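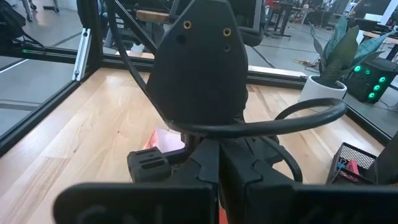
A robot gripper over the wooden worktop of a Mutuvent sorting cell, with a mesh desk basket at the lower right.

Mutuvent brings robot sorting to the returns room at Grela

PRUTTON – Mutuvent, a maker of small robot cells, has put its first cells into daily use at Grela, the office supply distributor. The cells work in the returns room in Prutton, where mixed boxes of desk items come back from customers and must be sorted before they can be sold again.

Grela receives 3,809 returned boxes in a normal month. Until January all of them were opened and sorted by hand, and the staff of the returns room stood at the tables for the full shift. Now eight cells take the small items out of the baskets and put them in trays by type. Each cell is built on a wooden worktop inside a black aluminum frame, at the same height as the tables which the team used before.

The people in the returns room keep their jobs and their pay. Their day has changed in other ways. They check the filled trays, decide about damaged goods, and teach the cells how to pick up new items. For this teaching they use Yin, the software of Mutuvent, which was made for persons without programming experience. The cells know 655 items at present, and every one was taught by Grela staff.

Two members of each shift are trained to change gripper fingers and to restart a cell after a stop. The late shift, which was the most difficult to fill, now ends at 8 p.m. The team asked also for a slower arm speed when someone stands near the table, and this setting is now standard in all cells.

Paper, wrapping and torn packs are still removed by hand. Mutuvent is working on this point together with the returns team.

Grela plans to extend the system to 2,000 items. Visits to the returns room are possible on Saturday mornings and can be requested through the Mutuvent press office.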